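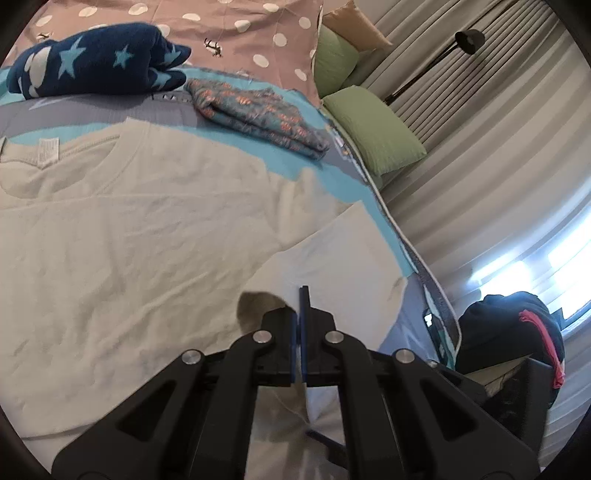 # How Do You Teach a Robot to Fold a T-Shirt?

You can probably fold a T-shirt without thinking much. You lay it flat, turn in the sleeves, and bring the bottom up to the neck. A robot can't do that until it has learned how, and cloth is one of the hardest things for a robot to learn.

This page is about one way of teaching it. A team led by Naa Bonsu tried it on a project called Totska.

## Why cloth is hard

Think about a wooden block. If you push it, it slides. If you pick it up, it keeps its shape. A robot can be given the size of the block and work out where to put its fingers.

Now think about a white T-shirt on a bed. Drop it ten times and it lands in ten different shapes. It gets creases. A sleeve folds under and hides. When you pull one corner, the rest of the shirt moves too, and it doesn't always move the way you expect.

You could try to write rules for the robot, such as "hold the left sleeve and move it to the middle." But what if the sleeve is tucked under the shirt? You would need another rule for that, and another for a shirt that is inside out. You would be writing rules for a very long time.

## Learning by copying

Babies and small children learn many things by watching someone and then trying it themselves. Robots can learn in a similar way. It is called **imitation learning**. To imitate means to copy.

To learn by copying, a robot needs good examples. Each example is called a **demonstration**. In the Totska project, a demonstration is one person folding one piece of clothing, from start to finish.

A person's hand is very different from a robot's hand, though. You have five fingers that bend in lots of places. Many robots have a **gripper** with just two fingers that open and close. If a robot watched you fold with all your fingers, it would see you do things it has no way of doing.

So the people on the team don't use their bare hands to touch the cloth. They use a tool called the Ginix. It is a gripper that you hold, with two straight fingers. You can see its fingers in the picture at the top of the page, nearly closed, over a white T-shirt. Each finger has a thin, dark blue pad along its inner edge.

A camera goes along with the tool, so it records what is in front of the fingers. Later, the robot gets a gripper of the same shape and a camera in the same place. What the robot sees then looks a lot like what the camera saw when a person was doing the folding.

The camera has a very wide lens, called a **fisheye lens**. It makes a round picture with black edges. A wide view matters when you are folding. The fingers might be holding the hem, but the robot also needs to know where the neck of the shirt is.

## What happens in one demonstration

1. A person lays a shirt on a bed or a table.
2. They hold the gripper tool and start the camera.
3. They pinch the cloth, move it, and let go. They do this again until the shirt is folded.
4. They stop the camera and mess up the shirt for the next turn.

The team made 3,238 demonstrations this way. They went to real homes to do it, and they left the bedrooms as they found them. Pillows, curtains, blankets, and lamps all ended up in the videos.

## Why not use a plain, tidy lab?

The team tested this. They trained two robots.

The first robot learned from 994 demonstrations. All of them were made in the same lab, on the same gray table.

The second robot also learned from 994 demonstrations, but these came from many different homes.

Using the same number for both made it a **fair test**. If one robot had been given more examples than the other, nobody could have said whether it was the homes or the extra practice that made the difference.

Then both robots were taken to a bedroom neither had "seen" before. The robot trained in the lab had trouble. Sometimes it tried to pinch the pattern on a bed cover as if it were part of the shirt. The robot trained in homes made that mistake much less often. It had seen striped covers, spotted pillows, and bright windows in its examples, and it was better at telling which part was the shirt.

## What the robot still can't do

The robot trained in homes is slow. It takes roughly 3 minutes to fold one shirt. It gets stuck if a sleeve is pulled inside out, and thin, slippery cloth often slides out of its fingers. The team plans to collect more demonstrations with those kinds of clothes in August.

## Try it yourself

You need a T-shirt and two pairs of kitchen tongs.

- Lay the shirt flat on your bed.
- Fold it using only the tongs. Don't touch it with your hands.
- Mess up the shirt and do it again.
- Now try with just one pair of tongs.

Write down which part of the shirt you pinched first each time. Did you always start in the same place? Ask a friend to try it, and compare your notes.

## Words to know

**Demonstration:** one example of a job being done, for the robot to learn from.

**Fair test:** a test where you change just one thing and keep everything else the same.

**Gripper:** the part of a robot that holds things.

**Imitation learning:** learning by copying examples.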